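April, bench 4, morning

Greltimeck three-hander, manual wind, back on the bench for low amplitude. Tymofii Mykhailiuk had it last and left a note in the case envelope: cleaned, oiled, new mainspring, still dropping off badly in the vertical positions.

Opened it up. Movement looks clean. No lint under the dial, screws all seated, regulator pins straight. Fully wound, dial up, the trace was two clean lines and the beat error was small enough to leave alone. Crown down it fell off right away and the lines got ragged. Crown left was nearly as bad.

Let the power down and took the balance out. Upper pivot looks good under the loupe. Lower pivot has a flat on it, very slight, easy to miss if you only look from one side. Polished it on the jacot tool with the burnisher, light pressure, checked it, went back for a second pass. Didn't want to take off more than I had to. The jewel hole is fine, no crack, no burr.

Also pulled the pallet fork and looked at the stones. Old shellac on the exit stone but it's holding. Left it.
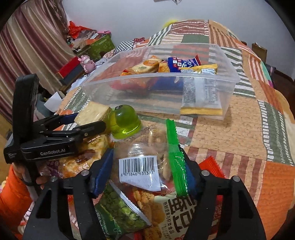

Put the balance back in and ran it again. Crown down is now 28 degrees better than before. Crown left came up too, though not as much. I still think the hairspring is a touch out of flat near the stud. Will look at it tomorrow with fresh eyes. Didn't touch it today.

Case notes. Bezel has a dent at 2 o'clock that the customer asked us not to fill. Light brushing on the lugs only, 800 grit, keep the lines running the long way. Do not buff. The crystal is the Rastis replacement and it sits a hair proud of the bezel. Tried the thinner gasket and it went down flush, so the thinner one stays.

Crown tube: the threads are worn but usable. Asked Lidby for a price on a new one. No answer yet.

The Ateş dial is still in the drawer, wrapped. The lume on the hour hand is flaking, so keep the hands in the covered tray and don't blow on them. Customer wants them left as they are.

Left to do:

- hairspring, check flat and center at the stud
- regulate in all positions once that's right
- refit dial and hands
- pressure test after the crown tube is settled, not before

Tymofii, if you pick this up before me, the balance is in the movement and the power is let down. Case screws are in the small blue cup.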